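The Arm That Kept Its Grip

At Fisent, a contract packing shop that handles small gift orders, the trouble with the two-armed cell began in February and went unnoticed for most of a shift. The left arm would reach down, close on a box, lift it and carry it to the bin. Then, every so often, it would not let go.

The controller reported each of these as a finished job. On its screen the gripper was open. On the table it was shut, and the arm swung back for the next item with the last one still in its fingers. Two boxes were crushed that way before an operator hit the stop.

Fisent had bought the cell from Jallel, an integrator that builds its control software on a motion package called Dadik. Jallel's engineers pulled the logs and found 253 picks in the affected period. In 35 of them, the open command had been sent but the reply from the gripper had arrived late. The software was written to assume success if it heard nothing within a set time, a choice made years earlier to keep the line from stalling.

The delay came from a cable. The data line to the left wrist had been tied down too tightly during a service visit, and it pulled at full reach. It never broke. It just dropped messages now and then, mostly on picks near the middle of the table.

No one was hurt, but the safety review treated the fault as serious. Operators at the shop had been reaching in to straighten items between cycles, trusting a screen that said the arm was idle. The review, done by an outside firm called Chung, told Fisent to end that practice at once.

Jallel replaced the cable, left more slack at the joint and changed the timeout so that silence now counts as a fault. It then ran 164 test picks on a spare table with mixed goods — soft toys, a plastic cup, a flat box. The new code stopped the arm 3 times. Each stop was traced to a loose connector. 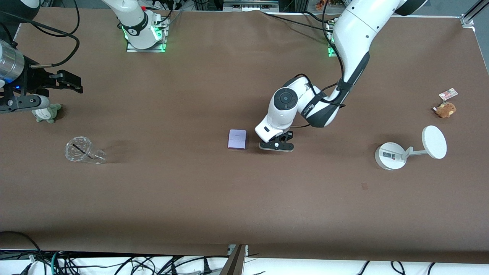

What the Shop Changed

Operators now press a hold button before reaching in, and the arms stay locked until it is released. The cell runs slower than it did last winter. Fisent says it will leave it that way until the connectors on both arms have been replaced.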